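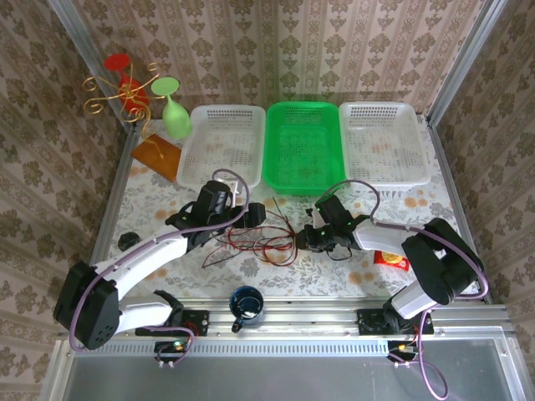
*Three baskets in a row at Planonance, green in the middle.*

I loved this stop on the open day! Striped damask walls, a flowery tablecloth - it felt like somebody's dining room, and I stayed far too long.
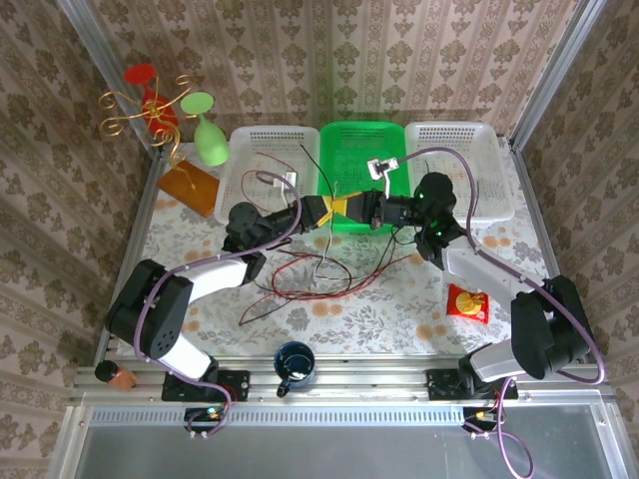 *Photo: Jakow / Plurkus, 3/11/21*

My favorite was the gold stand with its curly arms and the red wine glass upside down on top. The pale green glass beside it is lovely too, and I want that wooden board. They open again in September - stall 94, go early!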